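Household Plastic and the Brukville Drop-off Site
Term project report, April 2024

We wanted to know why so little film plastic (bags, wrap, mailers) gets to the Skostero drop-off when bottles do ok. Survey went out in October. 4000 sent, 2943 came back, 2562 usable after tossing blanks and doubles.

Method: one page, 14 questions. Paper only, which was slow. Typing it all in took way longer then planned. Two neighborhoods, Pereyra and Kela. Kela is mostly apartments, so less storage space. 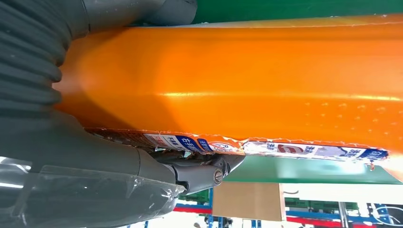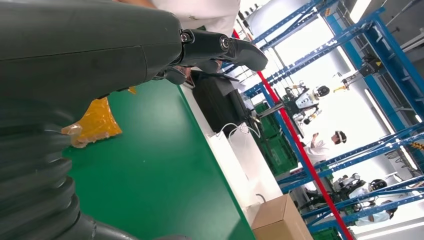
Clear film in the first, yellow bag in the second, orange bottles in the last.
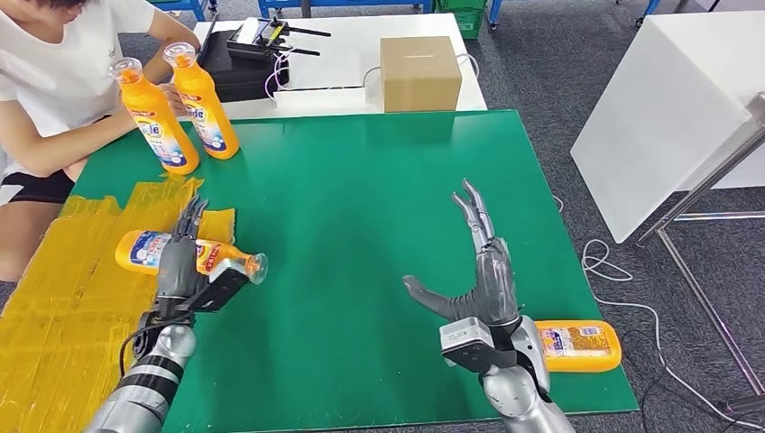 Results. Most homes sort bottles. Film goes in the trash. Top reason given was not knowing it's accepted, second was no place to keep it. Distance came in third, we expected it first. Pereyra did better on every question except the one about caps, not sure why. Could be the wording, question 9 was confusing and a lot of people skiped it.

Limits: only people who answer surveys. No weighing done. Also no renters vs owners split, should have asked.

Next step would be a sign at the site and a second round with shorter questions. Tables in the appendix.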